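The market at Nembridge has had a charter since 1767, and for most of that time people went there to buy food. By the time Ingeborg Heitmann took a stall, only two sellers were left. She brought cheese and eggs over from Tarkham and went home with most of them. 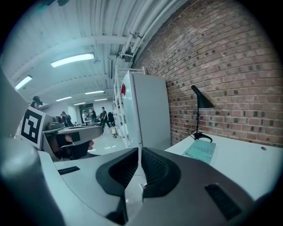 Rent was the main trouble. The council charged £225 a month whether it rained or not, and small growers couldn't pay it. Heitmann asked for a day rate and got one in September.

Bakers came first, then Mohcine Hamdy with olives and flatbread.

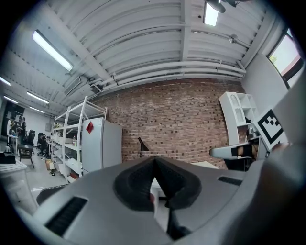 Photo: Bastian Teuber

Hamdy used to sell at Drandudbridge, where the parking is better but shoppers don't stop to talk. On a good morning now he sells out before noon. Hartmut Pfeiffer, who grows leeks and beetroot, says his takings have doubled and he has given up supplying shops.
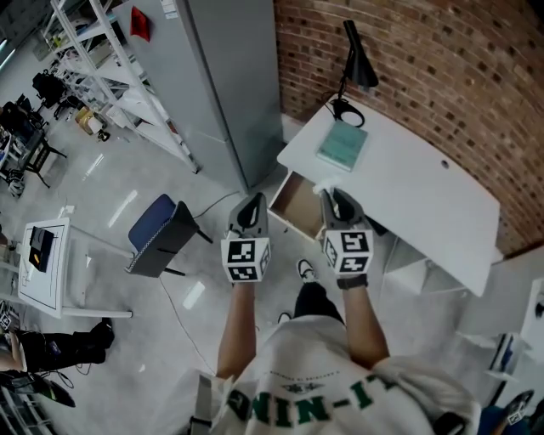 A pair of hand-held grippers, near a white desk.

The next question is the roof over the north side, which leaks. The stallholders have raised £1,000 so far and would like it mended before winter.

Related
Where to buy eggs in Tarkham
Drandudbridge car park to close
Letters: the price of a pitch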